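Nidmont workshop puts gripper care on a fixed schedule

Mon 30 March

The Drumen workshop in Nidmont has changed the way it looks after the hand-held grippers used at its table cleaning station, after a run of trouble with finger tips wearing unevenly. Tips are now checked at the end of every shift and replaced as a pair. Until this month they were changed one at a time, whenever an operator reported a problem.

The station is used to record wiping and tidying tasks, which are later used to train a robot arm in the next room. Operators work through the tasks by hand with a two-finger gripper that carries its own camera. The arm has the same fingers, so a worn tip on one tool causes errors on the other.

According to the workshop, the trouble started with damp tables. Water and crumbs are part of the job at this station, and fine grit was working its way under the tips and into the screw holes. Over a few weeks the left finger on one tool had shifted by 2 millimeters. That was enough for it to miss the edge of a folded cloth, and a batch of 1,447 recordings had to be gone through again by hand.

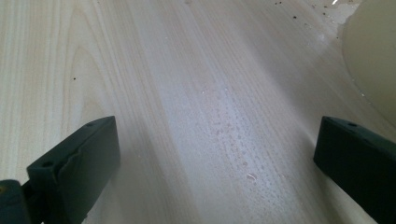

The gripper's fingers, open on either side of a trail of droplets on the tabletop.

Under the new routine, the operator opens the fingers all the way, wipes both tips with a dry cloth and brushes out the holes. The camera window gets a separate cloth - the first week's rules allowed one for everything, and it left smears. The tool is then closed on a flat steel gauge. If light shows between the gauge and either tip, both come off and a matched pair goes on.

A full swap takes five minutes, including the time to tighten the screws and run the opening check again. Tips are also replaced after about 2,000 cycles, even if they pass the gauge. Used pairs go into a labeled bag so the wear can be measured later.

The table itself has been added to the checklist. It is brushed and dried between tasks, unless the next task calls for a wet surface. In that case the operator notes it on the log sheet before recording starts.

The spare tips come from Oei, a parts supplier that also makes the mounting plates for the robot arm. Drumen said it has ordered enough to last until July, when the gauge check will be reviewed. Its second site in Stilton is still using the old procedure and will switch once its own gauges arrive.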